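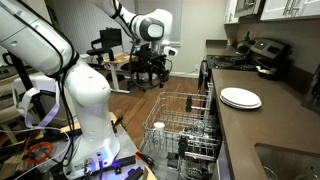
Open day walkthrough – kitchen demonstration, Trarkutbridge
Checked by: Amna Memon
Shown by: Amirhossein Yazdani, Nerner
Time in: 2 p.m.

1. Arm base fixed to its plate
OK. Clamps in place, tried by hand, no movement. I asked what the wooden platform underneath is rated for and was told "plenty." Want a figure in writing.

2. Cables clear of moving parts
Not passed. Black cables hang off the arm and down the base. There is also a red-orange cable coiled under the straps at the side. Tie up the first lot, put the other one away before visitors come in.

3. Emergency stop within reach
Passed on the second try. The first person I asked to point to it had to think.

4. Visitor line marked on floor
Not done. Tape promised by August. The brochure says guests can "step right up to the counter" – they can't, and that sentence needs to go.

5. Dishwasher door and rack
With the door down and the lower rack out there is a trip edge at shin height. OK for the operator, not OK for a group of 22. Close it between runs.

6. Items handled
White cup in the rack, three white plates stacked on the counter. Fine for a demo. I would like to see it try a greasy pan before anyone uses the word "household" again.

7. Range and kettle
Range to be off at the breaker for the whole visit. Yazdani says the arms never go near it. Then he won't mind the breaker.

8. Sink
Keep dry during runs. No comment.

9. Chairs and desk
Office chair on wheels behind the second arm. Move it out of the room.

10. Claims made to visitors
The Medrano leaflet says "unattended operation." I watched 6 runs and a staff member stepped in on 2 of them. Strike the line or change the demo.

Result: hold. Items 2, 4, 5 and 10 to be cleared, then I'll come back and look again. Send the platform rating to me directly, copy to the Zutitz office.

A.M.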